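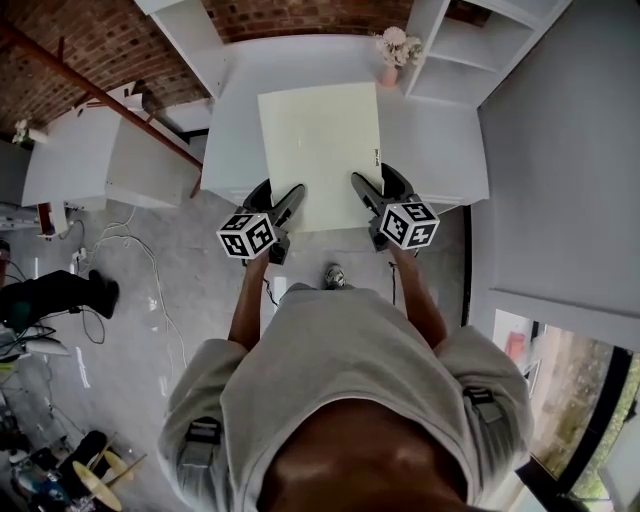 Progress report on the Latenar project, second period
Prepared by Zoi Sarantis for Jorell
16th April

In the first period we built the Pastix pair, the two hand-held grippers with a marker cube on each. In the second period, which began in December, the work was to keep the pair in good condition and to make its setup the same every day. This report covers the setup, the repairs, the money and the plan until the end of the grant.

1. State of the pair

Both grippers are in use. At the end of the first period the left one was closing more slowly than the right one, and I wrote then that the spring was the probable reason. I was wrong about this. Iason Dimitriou took the left gripper apart in the second week and found that the trigger rod had a small bend near the pivot. The rod was touching the inside of the housing during the last part of the movement. He made a new rod, slightly thicker, and then made the same one for the right gripper so that we keep only one spare part in the drawer. After the change the two triggers need the same force, as far as we can measure with a simple hanging scale.

The jaw pads were changed on both sides. The old pads became shiny after long work with flat panels and boards, and a shiny pad lets the board slide when one person lifts it from a single edge with two hands. We now look at the pads before every session and clean them with alcohol at the end. If the surface still looks shiny after cleaning, the pads are replaced in pairs, never one alone.

2. The marker cubes

Most of our trouble in this period came from the cubes. Each cube sits on top of its gripper, and the software calculates the position of the jaws from the position of the cube. When a cube turns by a very small angle on its mount, the video looks normal but the calculated jaws are in the wrong place. In January we discovered that 116 recordings had this error. All of them were made after the right gripper fell on the floor. The person who dropped it looked at the jaws, saw no damage, and continued. I do not blame him, our instructions at that time said nothing about the cube after a fall.

We could correct part of these recordings by calculation, but the angle was not constant and the result was not good enough. I decided to put all of them aside. They are kept on the disk in a separate folder and they are not included in the numbers of this report.

The mount was then changed. Before, the cube was held by one screw from below, and it could turn around this screw. Spyros Kourkoulas designed a mount with one screw and two pins, and the cube can now go on in only one direction. The pins were made by Manolakis, who also drilled the holes. Their first delivery had holes which were too wide, and they repeated the work without cost to us, but we lost nine days.

The printed patterns also need care. Fingers leave marks on the white parts, and under a strong lamp a glossy print reflects and the camera does not find the black squares. We changed to a matte print. It gets dirty faster than the glossy one and it cannot be cleaned with alcohol, so the cloth for the pads and the cloth for the cubes are now kept in two different boxes. I ask everybody to respect this. One set of prints was destroyed by the wrong cloth already.

3. Setup of the day

The daily setup was written again from the beginning, and we tested it with two people who had never used the pair. The present order is:

Put both grippers on the calibration plate with the jaws closed.
Check by hand that each cube does not move on its pins.
Open and close each trigger slowly, and listen for contact inside the housing.
Clean the head camera lens and start the recording.
Show all visible faces of each cube to the camera, first left, then right.
Read the error value on the laptop. If it is above 3 millimeters, stop and repeat from the plate.
Write the value and your initials in the notebook.

The complete setup takes 27 minutes for a new person. Spyros is much faster, but I prefer to plan with the slow time. The same check is repeated after lunch and after every fall, even if the gripper fell on a soft surface.

There is one weak point in this procedure. The error value is measured on the plate, close to the camera, and we work also at arm's length, for example when a wide board lies on top of a cabinet and the person must hold its near edge with both grippers. At that distance the cube is smaller for the camera and the error is bigger. We do not have a good way to measure it every day. Gunārs Paju suggested a second plate, placed on the furniture before the task starts. We will try this in the next period.

4. Work in real rooms

The agreement with Jorell asks for recordings outside of the laboratory, in rooms where people live or practice their hobbies. We recorded more than 3350 valid pieces until now. The tasks with large boards and panels were the most demanding for the grippers. A large board covers a part of the cube when the wrist turns inward, and its weight opens the jaws a little if the person relaxes the finger. We explained to the operators that the trigger must be held until the board is fully supported. In the software, Spyros added a sound when one cube is not found for more than one second. Some operators do not like the sound, but they correct the wrist immediately when they hear it.

Cables on the floor are a question for us in almost every room, because the operator looks at the grippers and not at the feet. We ask the owner if cables can be moved. Where they must stay, the operator walks the path once without the grippers before the first recording. We had no accident in this period.

The straps of the carrying harness were too long for two of our operators. Shorter straps were bought.

5. Costs

The maintenance budget for this period was used for the pins and mounts, the pads, the matte prints, the spare rods and a second calibration plate which is ordered and not yet arrived. We did not pass the limit. The detailed table was sent separately with the invoices. The invoice from Manolakis is dated before the repeated work, please do not look for a second one.

6. Delays

We are late with the comparison between the Pastix pair and the fixed arm. The comparison should start only when the cubes stay stable during a complete month, and the month started again from zero after the mounts were changed. I estimate that the comparison will begin five weeks later than in the original plan. I do not ask for more money for this reason. I ask only that the date of the third report is moved by the same time.

7. Next period

Iason will build a third gripper, to be used as a spare for either hand. The housing is the same on both sides, only the angle of the cube is different, and with the new pins he must prepare two mounts for it. Spyros will write a small program that compares the error value of the morning with the value after lunch and gives a warning if the difference is large, even when both values are under the limit. I will finish the instructions for new operators, with the section about falls at the beginning. The second plate will be tested first on a table and afterwards on higher furniture.

The notebook with the daily values is open to Jorell at any moment. A copy can be prepared in two days.

Comments

Heloísa Mendonça
Thank you Zoi, very clear. For the third report, could you add the error values before and after the new mounts in one table? The change of date is fine for me but I need it in a separate email.

Zoi Sarantis
Yes, I will add the table. The email is sent.

Gunārs Paju
About the second plate: please take a heavier one than the first. The first one moves when you put the grippers down, and then you are measuring the table. Also, is the 3 mm limit for each cube or for the average of the two?

Spyros Kourkoulas
For each cube. The laptop shows two values and the bigger one counts. I will correct the text on the screen, it says only "error".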